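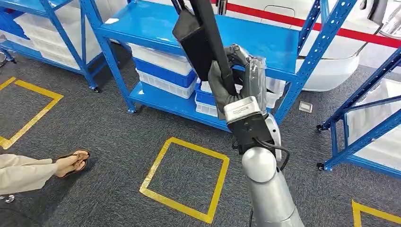 **Ticket:** Wrist fault and grip loss on long-handled tools, right arm
**Queue:** Manipulation hardware, end effectors
**Opened by:** Anastasia Galanis, Evaluation Group
**Assigned to:** Irfan Raju, Hardware Support
**Vendor contacts:** Tarcísio Sampaio (Flivex), Cauã Pimentel (Tiria)
**Status:** Closed, with one item carried over

## Summary of the issue

During the comparison of the Flivex five-finger hand and the Tiria parallel gripper, the right arm reported a grip fault while holding the handle of the flat duster. The fault occurred only with the Flivex hand fitted and only when the wrist was rotated past its midpoint with the tool raised. After the fault, the hand controller held its last commanded position, but the arm controller stopped accepting motion requests until both had been restarted.

The comparison is being carried out to decide which end effector will be used for the shelf cleaning and crate handling tasks. The Evaluation Group requests that this ticket be treated as blocking for the cleaning task. Crate handling may continue with the Tiria gripper.

## Configuration at time of report

| Item | Setting |
|---|---|
| Arm | Isaksson, right side |
| End effector under test | Flivex hand, gloved |
| Comparison end effector | Tiria parallel gripper |
| Arm controller | Elano, standard profile |
| Grip force limit | Default |
| Tool | Flat duster, black handle, black fabric pad |
| Fault code | 349 |

## Steps to reproduce

1. Fit the Flivex hand and load the standard profile on the Elano controller.
2. Place the handle in the hand and close the fingers at the default force limit.
3. Raise the tool to the height of the upper shelf.
4. Rotate the wrist outward at full speed.
5. Observe the controller log for code 349.

The Evaluation Group reports that the fault does not appear on every attempt. It has not been seen at half speed, and it has not been seen with the hand empty.

## Log

**Entry 1, Anastasia Galanis, 9:40 a.m.**

Ticket opened. The fault was first recorded during the cleaning portion of the comparison. The handle turned in the fingers before the arm stopped. The tool was not dropped. The operator pressed the stop button and removed the handle by hand after power to the fingers was released.

The same motion was then run with the Tiria gripper. No fault was recorded, but the handle tilted in the jaws each time the pad touched a shelf surface. The Tiria result should not be read as a pass for this task.

**Entry 2, Irfan Raju, 10:15 a.m.**

Ticket accepted. Please attach the controller log from the first occurrence and confirm whether the glove was fitted at the time. Please also confirm that the tool weight entered in the Elano profile matches the duster and was not carried over from the crate task.

**Entry 3, Anastasia Galanis, 10:50 a.m.**

Log attached. The glove was fitted for all runs with the Flivex hand. The tool weight in the profile was the value for the crate task. It has been corrected. The fault was reproduced with the corrected value, so the incorrect entry is not considered the cause. The test sheet has been amended to include a tool weight check before each change of task.

**Entry 4, Irfan Raju, 11:30 a.m.**

The log shows two separate events. The first is a short rise in finger motor current when the handle begins to turn. The second is a loss of messages from the hand to the arm controller. Code 349 is raised by the second event. The handle slip and the stop should therefore be investigated separately, although they happened close together in each recorded case.

The following checks are requested:

- Inspect the wrist cable at both connectors, with power off.
- Rotate the wrist slowly by hand through its full range and note any point at which the cable pulls tight.
- Repeat the motion with the glove removed, on the spare handle only.

The yellow floor markings are to be used as the base positions for the repeat runs, so that results can be compared with the earlier ones.

**Entry 5, Rogério Portela, 1:20 p.m.**

Checks completed on behalf of the Evaluation Group.

The connector at the hand end was fully seated. The connector at the arm end was seated, but its locking screw was loose and could be turned with the fingers. When the wrist was rotated outward by hand, the cable became tight shortly after the midpoint and pulled sideways on the arm connector. There was no visible damage to the cable jacket.

With the glove removed, the handle turned in the fingers sooner than with the glove on. The glove is not contributing to the slip. It was refitted after the test.

**Entry 6, Irfan Raju, 1:55 p.m.**

The findings are consistent with a brief loss of contact at the arm connector. Please tighten the locking screw, release the lower cable clip, and reroute the cable to leave a longer loop at the side of the joint. The loop must not reach the shelving when the arm is extended. Please do not change the force limit until the cable has been tested, as two changes made together could not be told apart in the results.

**Entry 7, Rogério Portela, 2:45 p.m.**

Screw tightened and cable rerouted. The full-speed rotation was repeated 100 times with the duster raised. Code 349 was not recorded. The handle still turned in the fingers on several of the runs, and the arm continued to accept motion requests after each one.

**Entry 8, Irfan Raju, 3:10 p.m.**

The communication fault is considered resolved, subject to confirmation in normal use. The slip has been referred to Flivex with the current readings and a description of the grasp.

**Entry 9, Tarcísio Sampaio, Flivex, 4:05 p.m.**

Flivex has reviewed the readings. The default force limit is intended for objects held close to their center of mass. A long handle held near one end places a turning load on the fingers that the default limit does not cover. Flivex recommends the following:

1. Use the tool grasp preset in place of the general grasp preset.
2. Raise the force limit by up to 4 steps, one step at a time, and observe finger motor temperature after each change.
3. Move the grasp point closer to the pad where the task allows.

The thumb should be across the handle before the remaining fingers are tightened. If the thumb closes last, the handle may settle at an angle and turn later under load.

**Entry 10, Anastasia Galanis, 4:30 p.m.**

The recommendation is noted. The grasp point cannot be moved close to the pad for the upper shelf, as the forearm would then meet the shelf edge. Items 1 and 2 will be applied. For fairness in the comparison, Tiria has been invited to recommend settings for the same tool.

**Entry 11, Cauã Pimentel, Tiria, 4:50 p.m.**

Tiria does not recommend a higher force setting for this handle. The tilt reported in Entry 1 is expected when flat jaw pads are used on a narrow handle. Grooved pads are available and can be supplied for the comparison. They are fitted with the same screws as the flat pads and require a new zero position after installation. Tiria asks that the flat-pad results be labeled as such in any report.

**Entry 12, Rogério Portela, 5:35 p.m.**

The Flivex tool grasp preset was applied and the force limit was raised by 2 steps. The handle did not turn during the repeated wrist rotation or during light contact between the pad and the upper shelf. Finger motor temperature remained within the limit stated by the vendor. No further increase was made.

Code 349 was not recorded during these runs.

## Findings

**Communication fault.** The most likely cause was side load on the arm connector, made possible by a loose locking screw and a short cable loop. The fault followed the cable position and was not traced to the hand, the glove or the Elano controller software. The need to restart both controllers after a loss of messages is a known behavior of the standard profile and will not be changed under this ticket.

**Handle slip.** The general grasp preset and default force limit were not suited to a long handle held away from its center of mass. The tool grasp preset with a raised limit is accepted for the duster only. Other tools must be assessed separately.

**Effect on the comparison.** Flivex runs recorded before the cable change are withdrawn from the cleaning results and will be repeated. Tiria runs with the corrected tool weight remain valid and will be labeled as flat-pad results. Crate handling results are not affected for either product.

## Actions

| Action | Owner | State |
|---|---|---|
| Add locking screw check to end effector change sheet | Irfan Raju | Done |
| Save duster settings as a named profile on the Elano controller | Rogério Portela | Done |
| Repeat withdrawn Flivex cleaning runs | Anastasia Galanis | Scheduled for March |
| Supply grooved jaw pads | Cauã Pimentel | Open, carried over |
| Confirm whether a longer wrist cable is offered for the Isaksson mount | Tarcísio Sampaio | Answered: no; keep rerouted cable |

## Closing note

Ticket closed by Irfan Raju with the agreement of the Evaluation Group. The grooved pad item has been moved to the comparison work order. Should code 349 return, the arm is to be left in its stopped position, the controller log saved before restart, and this ticket reopened with the cable position recorded.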